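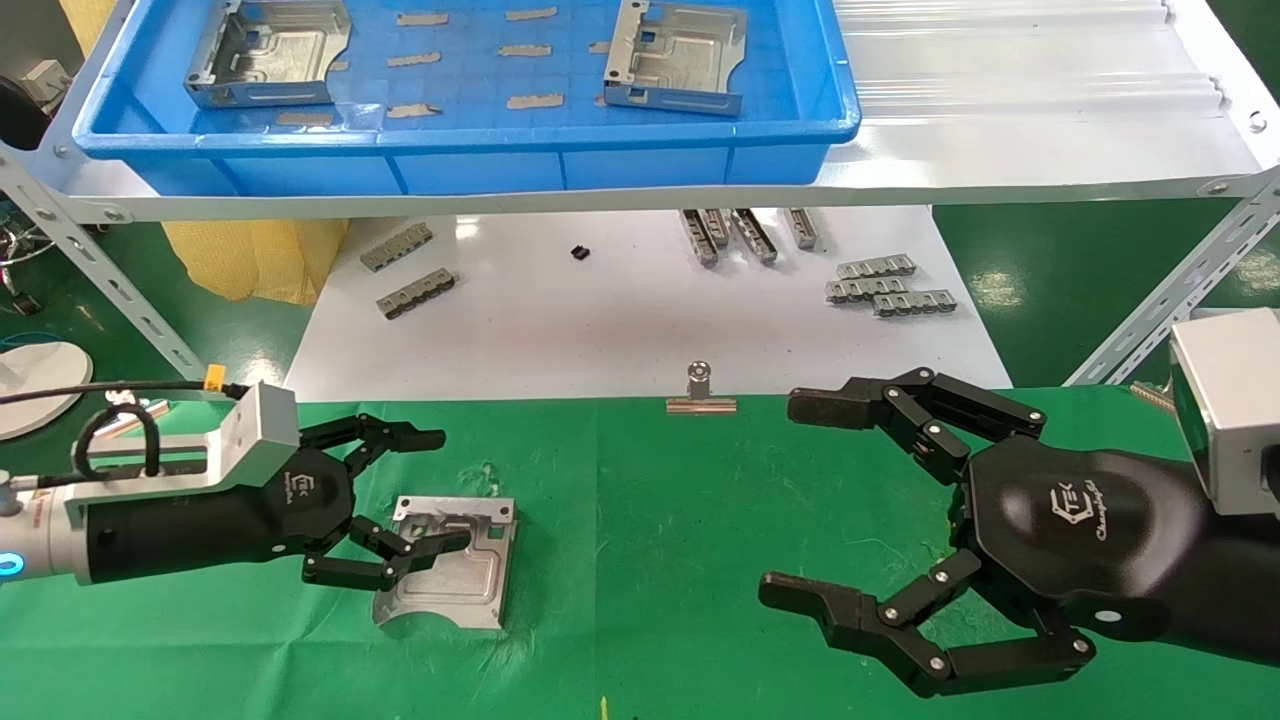
As duas mãos da célula Dundorer sobre o pano verde, com a esquerda pousada numa chapa de alumínio estampada e a direita aberta.

Célula Dundorer

A célula Dundorer é um posto robotizado de dois braços instalado na oficina de Flumstead, em Utmont, e usado no manuseamento de pequenas peças metálicas de chapa: levantar, rodar, voltar a pousar. Cada braço termina numa mão de dedos articulados. O nome oficial do posto, atribuído pelo integrador Vigfúsdóttir, era «posto bimanual de manuseamento fino», designação que sobrevive na capa do dossiê técnico e em mais lado nenhum. «Dundorer» era a palavra impressa na caixa em que veio o primeiro armário elétrico, e ficou.

A célula é conhecida, no meio restrito em que é conhecida, pelo seu caderno de manutenção, mais extenso do que a documentação do fabricante de qualquer um dos seus componentes e bastante mais azedo.

Constituição

O posto compõe-se de uma mesa de trabalho, dois braços preto e prata, as respetivas mãos, uma estante de apoio em cantoneira perfurada e a unidade de comando. As mãos são pretas e trazem o logótipo TEK na palma. Na mão esquerda, um suporte de alumínio fica por cima do conjunto do punho, percorrido por um cabo preto que acaba num pequeno conector amarelo. Este conector tem secção própria no caderno.

A zona de trabalho é coberta por um pano verde. Por trás dela, sobre uma superfície branca, dispõem-se tiras ranhuradas, esquadros e outras peças miúdas. A prateleira da estante recebe um tabuleiro de plástico azul com chapas. A separação entre as duas zonas é uma convenção da oficina, respeitada pelos braços, que foram programados para isso, e por uma parte das pessoas.

Instalação

A montagem foi dirigida por Roman Jakubowski, da Vigfúsdóttir, e estava prevista para uma manhã. A mesa foi nivelada primeiro, como manda o bom senso, e voltou a ser nivelada depois de se lhe aparafusarem os braços, como manda a experiência. A segunda nivelação é a que consta do dossiê. A primeira aparece só no caderno, a lápis.

Os braços foram fixados um de cada vez, com o segundo ainda embalado no chão. A ordem de aperto dos parafusos da base é cruzada, em duas passagens, e o caderno recomenda que seja a mesma pessoa a fazer ambas. A recomendação data do dia em que Jakubowski fez a primeira passagem, foi almoçar e encontrou a segunda feita por um colega prestável, no sentido dos ponteiros do relógio e com muita força.

As mãos só se montam depois de os braços terem percorrido sozinhos toda a sua zona de movimento. O ensaio faz-se a velocidade reduzida e com a estante já no lugar, pormenor que a primeira versão do procedimento omitia. A estante foi recuada no mesmo dia.

A cablagem é descrita no dossiê como «ordenada por função». O caderno usa outros termos. Em Flumstead mantém-se a regra de etiquetar cada cabo nas duas pontas, e de a etiqueta dizer a mesma coisa nas duas.

O pano

A escolha da cobertura da mesa ocupou mais páginas do caderno do que a unidade de comando. O tampo nu foi abandonado cedo: as chapas escorregavam quando os dedos lhes tocavam de lado e o ruído levou a sala vizinha a apresentar queixa por escrito. Seguiu-se uma manta de borracha, que resolvia o escorregamento com tal zelo que as peças deixaram de rodar quando era preciso que rodassem.

O pano verde é a solução em vigor. A cor foi decidida por Nele Hendriks, responsável pelos ensaios, com base no contraste com o alumínio e no facto de haver uma peça inteira do tecido no armário. O pano tem de ficar esticado, pois uma prega debaixo de uma chapa altera a altura a que os dedos a encontram. Estica-se de trás para a frente, alisa-se com a mão aberta e confere-se com a luz rasante de um candeeiro. Quem o sacode por cima da mesa é convidado a repetir a limpeza das articulações dos dois lados.

A lavagem faz-se fora da oficina. O caderno regista, sem nomes, uma lavagem a 60 graus, e na linha seguinte as novas dimensões do pano.

Calibração das mãos

A calibração faz-se no início de cada turno e sempre que uma mão tenha sido desmontada. O procedimento de Flumstead segue a ordem seguinte.

Com o posto sem corrente, verifica-se que nenhum dedo encosta a outro nem à mesa. Liga-se a unidade de comando e aguardam-se 60 segundos antes de dar qualquer ordem às mãos, período que Hendriks cronometra e que os restantes estimam com otimismo. Abre-se a mão direita até ao limite, guarda-se a posição, fecha-se sem peça e guarda-se de novo. Repete-se com a esquerda. As duas nunca se calibram ao mesmo tempo: o programa permite-o, e o caderno dedica meia página a explicar que o programa permite muita coisa.

Segue-se a prova com chapa. A peça de referência é uma chapa estampada com rebordos e recortes retangulares, pousada sobre o pano. A mão esquerda desce, curva os dedos sobre a peça e para antes de apertar. O operador confirma a olho que os dedos ficaram no metal e fora dos recortes. Um dedo que entra num recorte sai com facilidade se a mão abrir na vertical, e com bastante menos se alguém carregar antes no botão de regresso à posição inicial.

Só depois se autoriza o aperto, em seis níveis crescentes. O nível mais alto existe no menu e nunca foi usado com chapa fina, com exceção da vez em que foi. A peça resultante está pendurada junto à porta.

Manutenção

O plano de manutenção distingue três ocasiões: a diária, a de ciclos e a de remorso. A última designação é de Bronisława Kozłowski, técnica da oficina, e cobre o que se devia ter feito nas duas anteriores.

A manutenção diária limita-se a passar um pano seco pelas palmas e pelos dedos, a procurar limalha nas dobras e a confirmar que o cabo do punho não ficou preso atrás do suporte. Não se usa ar comprimido nos dedos, que empurra a limalha para onde já não se vê — vantagem apreciada apenas por quem está a terminar o turno.

A manutenção de ciclos faz-se a cada 1000 apertos por mão, segundo o contador da unidade de comando. Retira-se a mão, inspecionam-se os parafusos do punho, mede-se a folga de cada dedo e compara-se o valor com o da intervenção anterior. As folgas anotam-se em tabela. Henryk Makowska, que manteve a tabela durante o primeiro ano, anotava também a sua opinião sobre cada dedo, e o polegar esquerdo não sai bem do retrato.

Ao remontar, aperta-se primeiro à mão, roda-se o punho devagar num sentido e no outro, e só então se aplica a chave. O cabo deve ter folga para a rotação completa sem chegar a fazer laço. A medida desta folga foi objeto de três revisões e acabou definida como «a que tinha antes».

O conector amarelo

A avaria mais documentada da célula é a perda intermitente de sinal na mão esquerda. Manifestava-se com o braço estendido, desaparecia assim que alguém se aproximava e voltava durante as visitas. Foram substituídos, por esta ordem, o cabo de rede da unidade de comando, uma fonte de alimentação e a paciência de Jakubowski, chamado duas vezes de propósito.

A causa foi encontrada por Kozłowski no aperto número 1393, com o posto parado e um dedo encostado ao conector amarelo do cabo do punho. Um dos contactos recuava dentro do corpo do conector quando o cabo era puxado de lado. A reparação demorou menos do que o preenchimento da folha de reparação: desligar a alimentação, soltar o conector, extrair o contacto com a ferramenta própria, endireitar a patilha de retenção, voltar a encaixar até ouvir o estalido e puxar levemente para confirmar.

Desde então, o ensaio do conector faz parte da manutenção de ciclos. Move-se o cabo à mão nas quatro direções com o sinal à vista no ecrã e o braço bloqueado. O fabricante da fonte de alimentação substituída nunca respondeu ao pedido de devolução.

Arrumação e peças

As chapas em espera ficam no tabuleiro azul da prateleira. As tiras ranhuradas e os esquadros ficam atrás do pano, ao alcance do operador e, em teoria, fora do alcance dos braços. A teoria foi revista em junho, quando o limite traseiro do braço direito foi reposto por engano no valor de fábrica e um esquadro atravessou a oficina. Não houve feridos. O limite está agora protegido por palavra-passe, afixada num papel ao lado do ecrã.

Shadi Rawashdeh, que assumiu a gestão das peças depois deste episódio, introduziu o hábito de percorrer a mesa com os olhos antes de cada arranque, da esquerda para a direita, e de dizer em voz alta o que lá está. O método provocou algum riso na primeira semana. Chaves, canetas e uma sandes foram recuperadas por esta via.

Documentação

O dossiê técnico da Vigfúsdóttir está guardado no armário elétrico, dentro da bolsa de plástico original. O caderno de manutenção vai no segundo volume e encontra-se habitualmente onde foi usado pela última vez. As duas fontes divergem quanto ao binário dos parafusos do punho, ao sentido de rotação considerado positivo e à grafia do nome de Makowska. Em caso de dúvida, a oficina segue o caderno, exceto nas páginas com café, em que se telefona a Kozłowski.

Ver também

Manipulação bimanual
Conector elétrico
Manutenção preventiva
Cantoneira perfurada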